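**Wesitz Conditioning Spray, 100 ml**

A light leave-in for medium to thick hair. Spray it on damp hair after washing, or on dry ends between washes. It has a mild oat scent and no added color.

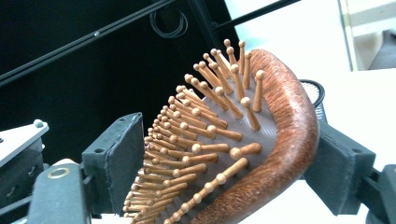 *Wooden paddle brush with ball-tip pins, sold separately.*

Start with 2 pumps per side and add more if your hair is long. Comb through from the ends up – do not rinse. Fine hair may need less.

The bottle has a locking pump and fits most travel bags. Store it below 100 °F and out of direct sun. Shake before each use.

Item 860. Also sold as a 2-pack. Orders placed before noon on Wednesday ship the same day from our Medina warehouse.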